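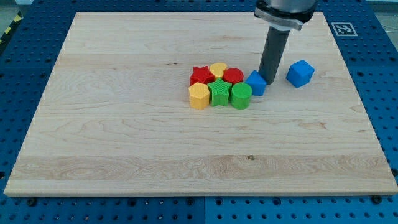
Printed blocks on a maple board, tool down close to the wood.

Workshop tips: small robot arms and the rules people quote at you

Most of the rules I get sent for bench robots were written by someone selling a fence. A few hold up. These are the ones I still follow.

Tape on the floor is paint with glue on it. Yellow and black stripes tell a visitor where to stop, and that's all they do. If your shop's written procedure says "area guarded" and the guard is tape, change the procedure.

Set the speed for the tool you have on. Kultholm's booklet gives 200 mm a second for setup work and never says what's bolted to the wrist. A long rod sticking out past the flange swings wider than the stub they tested. I use 50 until I've seen the whole path run once.

Teach your heights off the board, and do it again when you change boards. Wood moves. A height saved in March can be a scratch by June.

Keep the printed marker flat, clean and out from under the arm. Narkell says to recalibrate every 4,000 cycles. Maybe. I recheck whenever somebody leans on the bench.

Press the stop button before each session — with the arm moving. A stop tested at rest hasn't been tested.

Certificates: Mandent sells a "safe cell" sticker after an online quiz. Save your money.

Kekeli Dramani wrote in to say the Uddin checklist is better than I make out. Page two is decent. Page one is still mostly logo.

Updated 3/12/20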